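Home Issues Authors Submit Search
14 min read

4. What people do about marks on pale tables

I should say up front that I came to this subject through annoyance. I had spent two years asking people about how they clean their kitchens, and whenever I asked about the table they would tell me it was clean, and whenever I sat down at it I would find something under my sleeve. So this section is about that gap. It draws on the diaries described in Section 2 (2,388 entries once I had thrown out the blank ones) and on the home visits Vitalii Pavliuk and I made in Clendside and Prutenura in July.

4.1 Wiping is a path

The first thing the diaries gave us is that people don't wipe a table, they wipe a route across it. Ask someone to show you and they start near where they are standing, go out as far as the arm likes to go, and come back. What they steer around is as interesting as what they cover. Plates that are still in use, a fruit bowl, a laptop, the mail – all of these get a kind of polite margin. One woman in Prutenura wrote "wiped table" on eleven evenings running and then, on the twelfth, "moved the bowl, oh dear." I have quoted that line in every talk I've given since, and I'm quoting it again now.

Vitalii had the good idea of asking people to do the wipe with a damp cloth and then wait a moment before it dried, so we could see the route as a shine on the wood. Nearly everyone was surprised by their own. The far edge was the usual gap, followed by whatever strip lay beside an object that never moved. We drew the routes by hand on squared paper, which was slow and a bit silly-looking, but I still trust those drawings more than the answers people gave when we simply asked them which parts they had covered.

4.2 The words people have for marks

I had expected "stain" to do most of the work. It hardly appears! People in the diaries write about rings, drips, smears, sticky bits, crumbs that have "gone on," and (my favorite, from a household in Clendside) "the ghost of the soup." Stain was kept for something they had given up on. A smear could still be dealt with, so it was allowed to wait. A stain had been promoted to part of the table and nobody was going to fight it anymore.

This matters for how we count, or would if counting were my aim. When a diary says there are no stains on the table, that is probably true in the writer's own terms, and there may still be a good deal of dried juice on it. Earlier in the project I took those entries at face value and wrote a whole draft on the basis of them. Vitalii read it, went quiet, and asked me whether I had looked at any of the tables. I hadn't looked at enough of them.

The Oei cards (the set of printed prompts we left with each household, see Section 2) got around some of this by never using the word. They asked "What is on the table that you didn't put there?" and the answers got longer straight away. People wrote about cup rings, and about pencil, and about something gray that had been there since the spring. One man filled both sides of a card about candle wax and then attached a second card.

4.3 Grain as camouflage

Color turned out to matter less than I thought, and pattern more. I had assumed that pale wood would show everything, and so had most of the people we visited, several of whom told us they had bought a light table for exactly that reason – you'd see the dirt and you'd deal with it. But a pale table with a busy grain is a pretty good hiding place. The eye gets used to lines running across and lets a fair amount go by. The Vuvier households, who had plain white tops, complained about marks far more often in their diaries, and when we visited I couldn't see that they had any more of them.

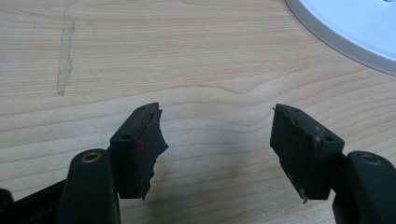
Figure 3. Pale wooden tabletop with a faint gray mark at upper left.

Direction is the part I keep coming back to. When I ask people how they notice a mark on wood, they usually talk about feeling it first, with a wrist or the side of a hand, and only then looking. Once they are looking, they tilt their heads until the light slides over the surface. I do it too, and I now do it in restaurants, to the despair of my family. A mark that lies along the grain can pass for grain almost forever, while one that crosses it gives itself away a little. The one in Figure 3 is a crossing mark: the lines of the wood run mostly left to right in soft waves, and the streak comes down from the top with a ragged end and edges slightly darker than its middle. It's still faint, and I would not bet on my own eye catching it over breakfast.

Darker edges came up in the diaries as well, though people put it in their own way ("it has an outline," "like a map"). Several writers used the outline to decide that a mark was old. I wouldn't lean on that very hard, as a spill can dry with an outline in no time at all, but it tells us how they were sorting things. Outlined marks went on the list for a proper scrub at the weekend, and marks without one got a thumb and a bit of spit. I am reporting the spit because it appears in more households than the spray bottle does, and I promised myself I'd be fair to the material.

The proper scrub is its own subject and I take it up in Section 5, along with the question of who gets to declare a table finished.

Previous section Contents Next section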